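Didamer kitchen-dining episodes: read this before you train on them 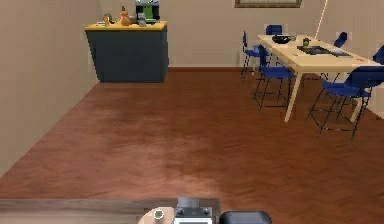
Didamer, simulated kitchen-dining room, robot's own view. Island at the back left, dining table and blue chairs to the right.

Status: 21 episodes withdrawn, the rest released with warnings.

What went wrong

The first Didamer release marked every episode in this room as a success. Spyros Tomić replayed them in March and found that 21 should never have passed. The task is simple: drive from the start position to the kitchen island without touching the furniture. In the bad episodes the base clipped a chair leg on the way over and the checker said nothing.

The cause was dull. The chairs have thin black metal legs, and the collision shapes loaded for them covered the seat and backrest only. As far as the physics was concerned, the legs did not exist. The robot drove through them, reached the goal and got full marks. A policy trained on that learns that chair legs are safe to hit, and I would not want to be near it in a real dining room.

What was changed

- Leg and crossbar collision shapes added to the chair model.
- Success now requires zero contacts for the whole episode. It used to look at the last 5 frames.
- The 21 bad episodes moved to the folder "withdrawn". They are kept for anyone testing a collision checker.

What I still don't trust

The Antal planner was tuned against the broken room. Its success rate on the old release should be ignored, including where it appears in our own slides. We reran it on 40 new starts and it hit a chair in 4 of them. That sounds decent – but the starts were all on the open side of the floor, well away from the tight spots.

The floor is another worry. It is a herringbone wood texture with a pale patch of reflected light, and we have not tested whether depth models trained on these renders cope with real glare. Flosstead uses the same floor material, so agreement between the two sets proves very little.

Please do not cite these episodes as evidence of safe driving around furniture. Flatosport did, using the first release, and their numbers need redoing.

Known open issues

- Contact force is logged, but the units are unchecked.
- Arm contacts and base contacts share one label.
- No people or pets in any episode.

Last edited Sep 4, 2023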